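Skonus Pair -- two-arm table kit for handling bottles

The Skonus Pair is a set of two white arms for a normal work table. We sell it to small kitchens, training rooms and labs that want to practice serving and sorting drinks with a real machine. Each arm lifts up to 900 g with its two-finger gripper.

**What you receive**

- two arms with round base and cable set
- two black two-finger grippers
- control software Praseck, license for one table
- printed setup guide, 30 pages

You must provide the table yourself. It should be at least 80 cm deep and must not shake when you push it by hand.

**Serving from a tray**

The most common task is to move one bottle between the rack and a tray. Both arms share the same table, so Praseck keeps a free distance between them. You can set this distance yourself -- we deliver it at 300 mm. 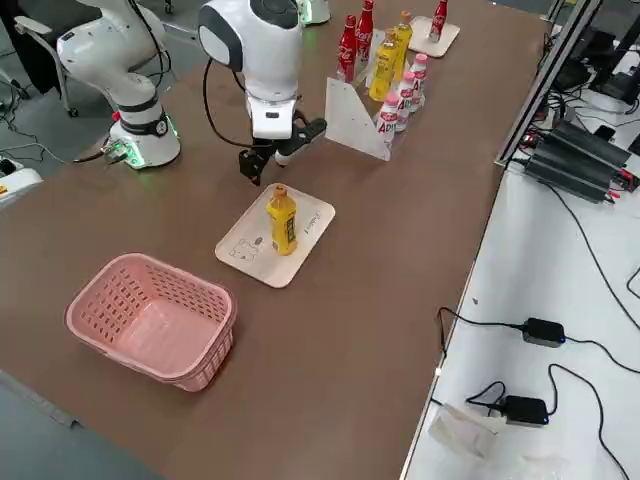 Cekport wrote to us that the first setup took them one full afternoon, mostly for the cables, and that they would like longer ones in the box. Longer cables can now be ordered together with the kit, at no extra price.

**Changing the bottle type**

Plastic and aluminum bottles do not need different fingers. In Praseck you choose the bottle from a list, or you teach a new one: put it on the tray, close the gripper slowly by hand control, and save the value. Please do this again if you change to a bottle with another diameter.

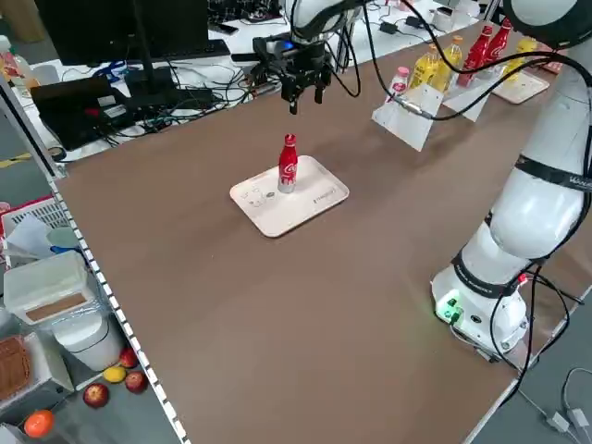 **Options and service**

The Moradi finger set has softer pads and is recommended for thin plastic. It fits both grippers and is changed with one screw.

Spare grippers are in stock. Repairs are done in our own workshop, and we ask you to send the arm in its original box. For a price, please write to us with the size of your table and the type of bottles you use.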